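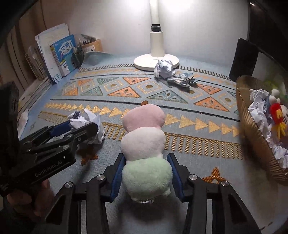

3.2 Collecting the demonstrations

All demonstrations were recorded with hand-held grippers, so no robot arm was needed at this stage. Operators worked at ordinary desks and carried out short tidying tasks with small household objects: soft toys, crumpled paper, cloth and stationery. We chose soft objects on purpose. They change shape when gripped, and the policy trained on our first set, which held only rigid parts, handled them badly.

Figure 3. Two hand-held grippers at a desk covered with a patterned rug. The blue jaw pads of one are closed on a plush toy made of three stacked balls; the other points toward a crumpled ball of white paper.

Each operator received a short task card and was free to choose the order of the objects. Sixten Grønli and Liv Moen recorded the first 1,000 episodes, and Réka Mészáros joined for the rest. We had planned for 3,000 episodes. After screening, 1,822 remained – most of the rejected ones had gaps in the tracking or a grasp hidden from the camera for too long.

Backgrounds were left as they were. Lamps, books and baskets stayed on the desks, and objects were moved by hand between episodes. Failed grasps were kept if the operator recovered within 5 seconds and were given a separate label. Marit Tangen checked the labels in June, before the training split was fixed.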